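Garment line stoppage, unit 7
Kaltlow Operators' Forum

j.marquez
Unit 7 at Andembridge stopped on Saturday with fault 141. The arm had closed on a hanger by its hook and the hook came away. I request that the grip force be reviewed.

L_Oei
With respect, I do not agree. Force was within limits. The hangers are at fault.

j.marquez
The same hangers ran for 126 cycles without loss. Until this is settled, wooden hangers are to be sorted by hand - hooks kept apart from frames.
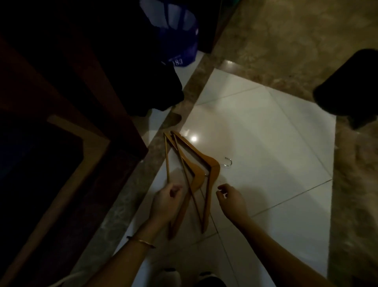

Any loose hook must be logged before the line restarts.

dirnov_stores
Noted. Two spare boxes sent.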